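Lab Notes | Data Collection

Chess pack-up recording passes the halfway mark

The Ernberg bench has been booked solid since May for one job: putting away a chess set. It is slower work than it sounds.
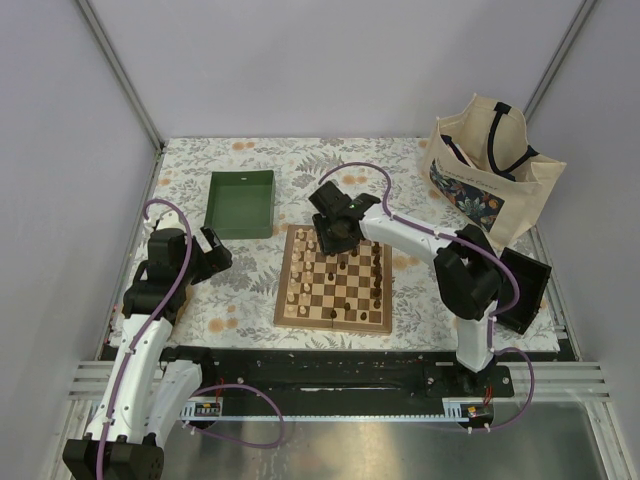 Each recording is a person driving both arms by hand through the task from start to finish, while the system stores the joint positions and the camera views together. The learning model, which we call Sisay, is later trained to copy what the person did. It gets no rules about chess and doesn't need any. It has to learn what a piece looks like from above, how to close on it without knocking the one beside it, and where to let go.

We set a target of 200 good recordings for this task. Kiros Ejigu, who runs the bench, keeps the tally and throws out anything where an arm stalls or a piece ends up on the floor. Recordings where a piece tips over and is picked up again are kept. The model needs to see recoveries, and the early batches had hardly any because the operators were too careful.

Two changes have been made along the way. The first was to the starting layout. In the early batches every piece began on its home square, and the trained model did well on that and badly on anything else. Operators now move a few pieces out into the middle of the board before they start, and they choose different ones each time. The second was to the background. A plain grey surface gave clean pictures, but the model came to rely on it. We now put down patterned tablecloths and leave ordinary household things at the back of the workspace, and swap them between batches.

The tall pieces are going well. Pawns are still the hard part. They are short, they stand close together in their rows, and the fingers have to come down nearly straight to get between them. Kiros has asked operators to slow down for the last bit of the approach and to pause before closing. That makes each recording longer, but the grasp is easier for the model to pick out.

Operator shifts are 2 hours, with a 10 minute break in the middle. Please take the break. Recordings made late in a long shift are the ones we most often have to discard.

Once this set is finished the bench goes to the Skuva group for their cable sorting task, and the chess recordings will be shared with our partners at Trodenetti. Anyone wanting to train as an operator before then should see Kiros. There are 16 places and most are still open.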